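**Old tower for a home music server - worth it or daft?**

**vaida_z**
I've got 894 CDs to rip and I'm finally doing it!! Plan is to use an old desktop tower, stick a big drive in, and have the lot playing in the kitchen by the end of June. Has anyone gone this route? I'm on the Contreras side of town so second-hand parts are easy to find.

**nic_ibarra**
Do it. Mine has been going for five years and I love it to bits. Rip to FLAC, do the tagging as you go (please, please do the tagging as you go) and keep a second copy at a relative's house.

**Melqui**
Disagree on the tower. They eat electricity and they hum. A little low-power box would do the same job on a shelf. I ripped 2126 discs onto mine and it never broke a sweat.
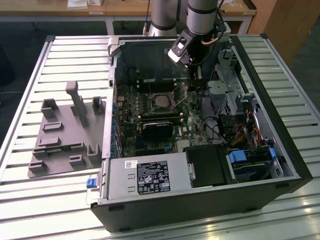
*Tower on its side, panel off, green motherboard in the middle.*

**nic_ibarra**
Fair point on the power, but you can't beat a tower for room inside. Three drives in mine and space for more. Try that with your little box, Melqui!

**Melqui**
Who needs three drives for music?

**sarahi_b**
People with live recordings, that's who :) Vaida, box sets are the bit that will drive you up the wall. Decide now how you're naming disc 1, disc 2 and so on. I didn't, and my opera folder is still a mess.

**vaida_z**
Ooh, good shout. I've got loads of opera. Leaning towards the tower - it can live under the stairs where the hum won't matter.

**Melqui**
Check the airflow under there first.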